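Newsletter > Summer issue > Paper and Print Circle

Old paper does not like our summer

When I came to Ulton I brought with me one box of my grandmother's letters and recipe sheets. I put the box on top of the wardrobe, near the ceiling, and I thought it was a safe place. After two summers many of the sheets had waves in them, and a few had gone brown along the fold. I tell this first so that you know I am not an expert who never did wrong.

In January our circle started to look at the papers which members keep at home. We meant mostly letters, school reports, concert programmes and maps. In total 391 sheets were brought to the meetings, and I wrote each one in the register. The oldest is a bill from the Woo grocery shop, for rice and lamp oil. The owner found it inside a dictionary, where it had been lying flat in the dark for many years, and the ink is still very clear.

What did we learn from it? Mostly that paper suffers when the air changes. It takes water from damp air and gives it back in dry air, and each time it becomes a little bigger or a little smaller. If one side can move and the other side cannot, for example when it is glued to a card, the sheet will bend. A loft is bad for this reason, and a garage also. The bottom of an ordinary cupboard in a bedroom is much better, if it is not against an outside wall.

Light is the second trouble. I had always believed that only direct sun can harm a drawing, but a bright room does it too, only slower. One member had a print hanging opposite the window for 30 years. When she took it out of the mount, the part which had been covered was a different colour from the rest. She has now put a copy on the wall and keeps the print in a folder.
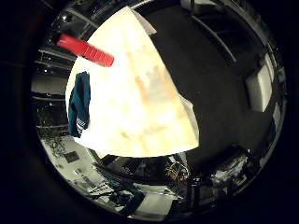

Pale sheet with faint orange and beige marks.

Many people ask me about spots. There are small brown ones which are often called foxing, and there are larger stains from tea, from hands or from old glue. My advice is the same for all: please do not try to wash them at home. I know there are films on the internet where a person puts a letter in a bath and it comes out white. Some inks will run at once, and you cannot call them back. A soft brush, used from the middle to the outside, is enough for dust. For mould, put the paper in a bag, close it, and ask a conservator before you open it again.

About tape I must be a little strict. Clear sticky tape becomes yellow, then it falls off, and the glue stays in the paper. Also take away metal paper clips and rubber bands. If a clip has rusted, do not pull it. Hold the paper flat on the table and lift the clip slowly with a thin piece of card under it.

For folders, we tried two kinds. The Nulix ones are cheaper and open on three sides, so they are comfortable for maps. The Caltent box is stronger, but the lid is tight and I broke a nail with it. Whichever you buy, look for the words "acid-free" and choose a size a little larger than your paper. Do not fill it completely – when you have to push the last sheet in, it is already too full.

Write with a soft pencil on the folder, not on the letter. Put who, where and which year, if you know it. When you do not know, write that also, so your children will not think you forgot.

Our next meeting is on 4th August in the small room upstairs. Please bring up to 9 sheets each, in a flat bag or between two pieces of clean card. We will look at how to make a simple folder from one large sheet, and there will be barley tea, on a separate table of course. If you cannot climb the stairs, write to me before and we will meet on the ground floor.

Hye-jin Kwak
Paper and Print Circle, Ulton

Last updated: in the week before the summer meeting

Contact the newsletter | © Ulton Paper and Print Circle | Back to top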